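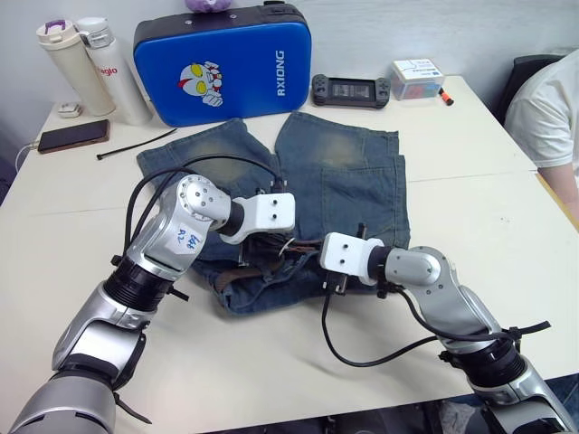
栏目：家居与手作 > 缝纫机 > 使用评测

Vass 机械式缝纫机用了一个夏天

2019-09-30

先说结论给赶时间的人：如果主要做改裤脚、换拉链、补口袋这类活，Vass 这台机械式可以买，厚料比同价位的电子机稳。如果想做针织T恤或者经常绗被子，建议看别的。

我原来用的是 Prernside 的入门机，当年花了609元，缝床单、窗帘都没问题，一碰牛仔布就不行。裤脚侧缝那个地方叠了好几层，压脚爬不上去，针在原地扎，底下起一团线。断过的针不少，后来遇到那一段我就把电源关了，用手轮一针一针转过去。今年四月机器的送布牙开始打滑，维修点报的价钱快赶上再买一台，就换了。

Vass 的这台1872元，含一个脚踏板、四个梭芯和一包配件。买的时候在它和 Greltham 的电子款之间犹豫过。Greltham 有液晶屏，花样多，能自动锁扣眼，价格差不多。最后选机械式，主要考虑坏了好修，旋钮也比按键直观。

外观和摆放

机身是铸铝骨架加塑料外壳，比看上去沉。我从储物柜搬到餐桌要两只手抱，手提把只适合短距离挪动。不打算固定摆放的人要考虑这一点。底部有四个橡胶脚，踩快了也不会在桌上走。噪音方面，中低速时隔壁房间能听到但不至于吵，全速时声音明显变尖，晚上十点以后我不用。

照明是一颗LED，装在针的左后方。缝浅色布够用，缝深蓝、黑色的布时针右侧有一块阴影，线迹看不太清。我另外夹了一盏台灯。这个价位灯做成这样有点抠门。

穿线和底线

上线路径印在机壳上，跟着数字走就行，第一次穿用了几分钟，以后很快。自动穿线器能用，但只对普通粗细的线有效，换成牛仔专用的粗线就勾不过去，得手穿。

底线是上装式的水平梭床，透明盖板，能看到还剩多少线。这点比我以前那台前装式方便很多，不用缝到最后才发现底下早就没线了。绕线时要把右边的轴往右推，绕满会自己停。附送的梭芯有一个边缘有毛刺，绕出来线是歪的，客服补寄了一个，等了一周多。

厚料表现

这是买它的主要理由，所以试得最细。

普通牛仔布双层，用90号针，线迹长度调到3，很顺。裤脚折两折之后，用100号针也能走，速度放慢就好。到侧缝最厚的位置，要在压脚后面垫一块硬纸板或者专用的垫片，让压脚保持水平，再往前送。垫了之后没有跳针。不垫的话，前两三针会变得很密，从正面看得出来。

裤腰我也拆过一次。一条短裤腰围大了，从后中拆开收进去，再把腰头缝回去。腰头里面有衬，外面还有裤襻，是最难的地方。机器能扎进去，但声音发闷，我没敢踩快。裤襻根部来回倒了几针，断了一根针，换成皮革针才过去。按说明书的说法，这种厚度已经接近上限，所以如果天天改牛仔裤，还是应该找一台工业平缝机，家用机这样用下去早晚要出问题。

顺便说一下改短裤的做法，评测写到这里应该有人会问。长裤改短裤不要一刀剪到目标长度，先穿上，用划粉在外侧标出想要的位置，脱下来平铺在桌上，把两条裤腿对齐，侧缝和内缝都理顺再画线。外侧比内侧要略高一点，穿上才不会显得前面翘。折边留多少看款式，折两折的话我留将近3厘米，卷边外翻的要再多留。剪之前先洗一次，新裤子尤其要洗，牛仔布下水会缩。

想留毛边的更简单，在剪口往上一点的地方车一道直线，布边散到那里就会停住。线用同色的，远看不显。

薄料和弹力布

薄棉布没什么好说，换细针、把面线张力调低一格，正反面都平整。雪纺试了一小块，起针的地方容易被吸进针板孔里，垫一张薄纸一起缝，缝完撕掉，可以解决。

弹力布是弱项。花样里有弹力线迹，但缝罗纹领口时还是会拉出波浪，压脚压力又不能调。Greltham 那台可以调，我在朋友 Bianka Kocsis 家借用过一下午，同一块布缝出来平整得多。做贴身衣服的人应该把这一条看得重些。

锁扣眼

四步式，要自己转旋钮。做一件衬衫上的扣眼，长度很难每个都一样，我用水消笔先画好起止点，结果还能接受。习惯了一步式的人会嫌麻烦。

配件和耗材

通用低柄压脚都能装，这一点很省钱。我买了 Mela 的一套压脚，里面的卷边压脚和隐形拉链压脚常用，其他的基本没拆。Mela 的滚轮压脚缝人造革也不错，只是螺丝偏软，拧了几次就有点花。

线的影响比我预想的大。杂牌的粗线毛絮多，缝一条裤子梭床里就积一层，时间长了会卡。换成好一点的涤纶线以后清理次数少了很多。每做完一件厚活，我会把针板卸下来用小刷子扫一遍，说明书要求定期滴一滴机油，位置在第三十几页，图印得很小，建议先找出来折个角。

脚踏板

轻踩时起步略冲，会一下子走出去好几针。缝转角时我改成手轮。线也偏短，桌子高的话插头要绕一下。用了一段时间脚上有了分寸，问题不大，但新手头几天会觉得不好控制。

优点：厚料稳，底线看得见，旋钮清楚，通用压脚。
缺点：沉，灯偏暗，压脚压力不可调，脚踏起步冲，扣眼要手动分步。

我的打分是四星，满分五星。扣掉的那一颗主要给弹力布和灯。目前没有后悔，Prernside 那台拆了配件留着，机身送去回收了。

读者评论

Ilona Antal：请问倒缝的时候会不会跑偏？我这台型号一样，直线没问题，一倒缝就往左歪一点点，不知道是不是个别问题。

作者回复：我的也有一点，薄布明显，厚布看不出来。我在收尾时用手稍微扶一下布。

Dezső Bozsik：垫硬纸板的办法好用，昨天改了两条裤子。补充一句，纸板要跟压脚下面那段裤脚差不多厚，太薄没有效果。

Latrice Iwasaki：做针织的路过，确实不推荐。我买了以后又加钱换了锁边机，早知道一步到位。

Viktória Vörös：灯可以自己换，我换了个亮一档的，接口是普通卡口，先断电。另外想问皮革针缝普通牛仔会不会留下明显的孔？

作者回复：会，近看能看到。我只在裤襻那里用，别的地方还是牛仔针。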